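Foam finger pads on a two-arm tabletop kit, worth it over the hard tips?

posted by benchmuddle

I'm this close to ordering the two-arm kit from Skuteo, and the shop page offers soft yellow pads as an add-on for 40 dollars. I want it for fiddly junk, meaning keys, little bottles, bits of wire. Does foam hold thin metal, or does everything slide right out? And are both arms worth paying for?

wirenest

I'd get the pads. Mine pinch a coil on a soldering-iron stand between the tips, and springy metal like that is about as annoying as it gets. 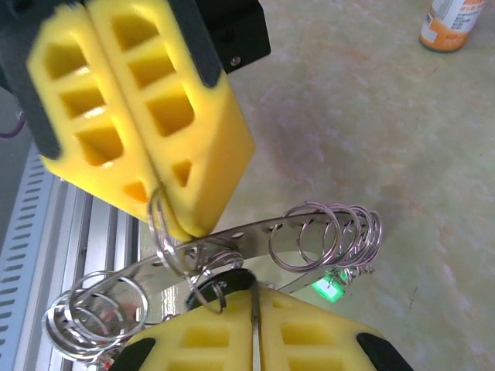 Photo: wirenest, Harnomley user gallery

The pockets in the foam let it squash a bit, so you don't have to be dead on with your aim. Flat polished strip is harder — I go slow and grab near a hole or a bend if there is one. Order 2 spare pads while you're at it, they wear at the tips.

As for both arms, yes, if you can swing it. I do a lot of sorting on a mat, with keys, a pill bottle and whatever else is in the drawer, and having one arm on each side saves me a ton of reaching.

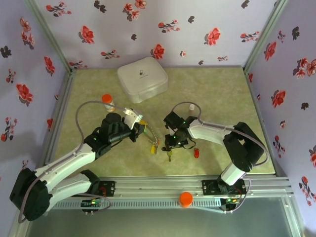

plekham_pete_no_more says the single arm was plenty for a whole winter of tinkering, and that the money is better spent on a stiff rail to bolt it to. Also, check shipping first! It was 70 dollars to my place and that stung.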